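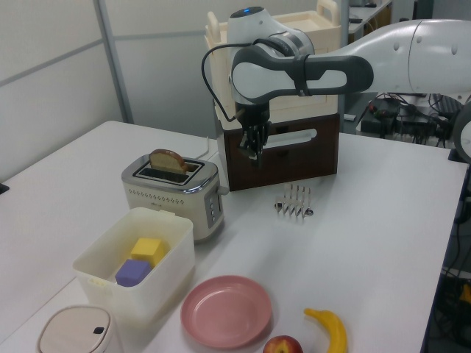

*The Drellmont kitchen arm at its table, with the gripper in front of the drawer unit and the toaster close by.*

**Drellmont arm gets its April check-up**

It's been a good long stretch for our kitchen arm, which had clocked up 3225 hours when Naheed Memon sat down with the service log, and she was very pleased with how it's holding up (so are we!). The strap at the wrist gets looked over every six days, along with the cable that loops out beside it – a favourite spot for wear, she says. Muammer Kurtuluş will recalibrate the gripper next, and he'd love some company at the bench if you're free.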